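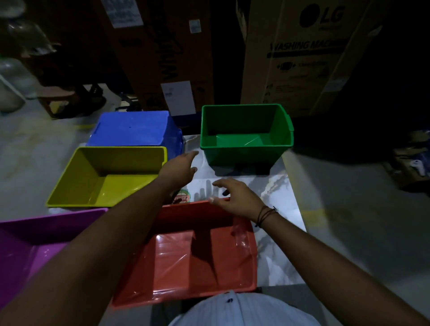
Bin sorting, head camera view, operator's hands over the table. Blue bin is base up.

Nivura bins, egocentric set, README

READ THIS FIRST if you pulled the data before August. Part of it is bad and it made a robot do something unsafe. Details below.

What it is
Head camera video of a person handling colored plastic bins and trays on a white marble-pattern tabletop. Recorded at the Busville site. Used to train the Brolel two-arm policy for stacking and sorting. 2000 clips, of which 1000 have hand pose labels. Rest is video only.

What went wrong
Left arm on the Brolel drove its gripper down onto the base of an upside-down bin and kept pushing. Force limit should have tripped, didn't, the limit had been raised for a different test and never put back. Bin cracked, wrist joint faulted, table shifted toward the person at the stop button. No one hurt. Stop button worked.

Two causes, seperate ones:
1. Force limit left high. Our mistake, on the robot side.
2. Labels. 18 clips had a base-up bin tagged as "open, upright". Policy learned to reach inside something with no opening on that side.

Cause 2 is the one that concerns you if you use this data.

How the tags went bad
Orientation tag was filled in once per session and copied to every clip. If the operator flipped a bin partway thru, the tag stayed the same. Farzad Golestani found it by going back over the clips by eye, after the fault. The auto check only looked at color and position so it passed all of them.

Fixed
- orientation is now per bin, per clip. Values: upright, base_up, on_side, unclear
- the 18 clips relabeled, old tags kept in orientation_old
- loader refuses files with no orientation field

Not fixed
- 7 clips still "unclear", forearm covers the bin. Leave them out of training
- glossy plastic, shine on inside walls throws off depth. No good answer yet
- background is cluttered (cardboard boxes etc), not masked
- hand pose drifts when fingers go below a rim

Before you run anything on hardware
Check force limit against the cell sheet, not against the last config. Start at low speed. Nobody on the far side of the table. One person on the stop button and doing nothing else.

Old copies
The Bakhtiari mirror still had the old tags last time we looked. Don't use it, delete and pull again from the main store. Models trained on the old tags should not go on a real arm, retrain.

Questions or more bad clips: send to Farzad, include clip number and which bin.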